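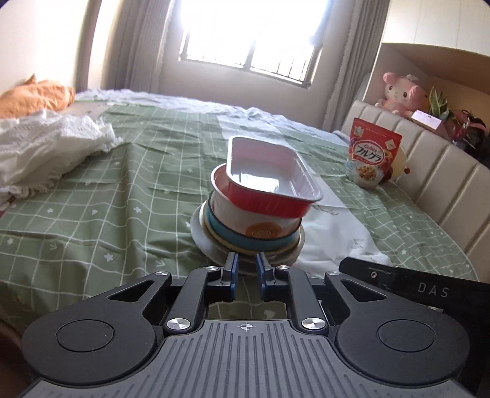 Surely the rectangular one goes on the bottom, wrote a reader of the draft handout, given that it has the flattest base. Read that comment out first and leave it unanswered until slide 4.

Speaker notes, Candow session on household storage. Mixed stacks: nesting dishes that were never sold as a set. Jun 20, 2024. Talk runs without a break. Questions at the end, except on the definitions, which people should query as they come up.

Slide 1. Scope.
Everyday dishes and light containers, mixed shapes, mixed materials. Matched sets are out of scope; they come with a stacking order built in. Glassware and lids are out of scope too. Lids get one remark near the end.
The stack on screen is typical of the problem. Red tray at the top, a paper bowl under it, then a wider teal-blue bowl, then a broad plate carrying the lot. One corner-shaped item among round ones. It stands on a bed, and we come back to soft surfaces at slide 6.

Slide 2. Definitions.
Nesting: one item sits inside another and the combined height is less than the sum of the two.
Stacking: one item sits on another and the heights simply add.
Bridging: an item spans the rim of the one below without entering it. Looks like nesting from the side. Behaves like stacking, with less contact.
Footprint: the widest horizontal dimension, rim included. Measure across the rim, never across the foot. Most errors in the Favside worksheets came from measuring the foot.
Pause here. Somebody usually asks where handles belong. Handles count toward footprint.

Slide 3. The survey.
61 kitchens, all in the Favside area, all rented units. Cupboard shelves in the older buildings had a usable depth of 300 mm. We asked each household to take out one shelf's worth of dishes and put it back in any order they liked, then asked for the total height of the tallest stack.
Do not oversell this. The sample is small, the tape measures were whatever was in the drawer, and the returns were filled in by hand in November with the heat off in two of the buildings. It is good for showing the kinds of stack people build. It says little about how often they build them.

Slide 4. Order.
Now answer the opening comment. A flat base helps the item that has it. It does little for the item above, which needs a rim or a floor that suits its own shape. A round bowl in a small rectangular tray touches at two sides and rocks about that line. A small rectangular tray in a round bowl touches at up to four corners and settles lower if the corners are rounded.
Working rule: widest footprint at the bottom, then decreasing, and shape is decided only between items of similar width. Where a round and a rectangular item are close in width, put the rectangular one above.
The exception is a rectangular item with a much larger footprint than anything else on the shelf. A roasting dish goes on the bottom regardless.

Slide 5. Weight and stiffness.
Paper and thin plastic deform under load. They belong in the upper part of the stack. A paper bowl inside a rigid bowl is supported by the wall around it and will take a light tray without trouble. The same paper bowl under dinner plates goes oval, and it stays that way.
Tested load for the demonstration pieces is 500 g on the paper item. Say "demonstration pieces" when you give the figure. It is a limit we set for the session and should not be quoted as a property of paper bowls.
Pass the two sample bowls around at this point, the stiff one first. Ask for them back before slide 6 — last time one went home in a coat pocket.

Slide 6. Sorting surface.
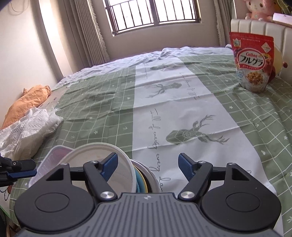 Why not just sort on the counter, asks one of the Zareck worksheets, in pencil, under the last question. Fair enough, if there is a counter. Many of the units have one short run of it with a kettle and a rack on top. People use the bed: it is wide, it is at a reasonable working height for someone seated, and a dropped bowl survives.
Two drawbacks. A mattress tilts under uneven load, so a tall stack leans toward the heavy side. And cloth hides a rocking base, so a poor fit only shows up once the stack is back on a hard shelf.
Point out the layout on the slide: large off-white bowl, a translucent plastic container tucked to its left, and a set of nested edges to its right, teal-blue and yellow and then a white-rimmed dish. Side-by-side groups like this are the sensible intermediate step. Build several low groups, check the widths, then combine.
Recommended ceiling on any soft surface is 175 mm. On a hard shelf, go to whatever clears the shelf above with a hand's thickness to spare.

Slide 7. Removal.
A stack is judged by how well the bottom item comes out. If the bowl used every morning is under everything else, the order is wrong whatever the footprints say. Split the stack in two and accept the lost floor area.
Tapered plastic can seize when pushed together. Twist slightly, then lift. Do not pull one side. A strip of paper towel between tight pieces prevents it.
Lids: file them upright at the side of the shelf. One remark only, then move on or the session will become about lids.

Slide 8. Exercise.
Hand out the Fakhoury sheets, one per table. Each has outlines of mixed dishes at half scale, with widths marked in millimetres. Participants write an order from the bottom up and mark each join N, S or B, using the slide 2 definitions.
Expected trouble: the oval platter. Accept either answer if the table can say which dimension they used.
Collect the sheets and the pencils. Spare copies are in the grey folder with the attendance list.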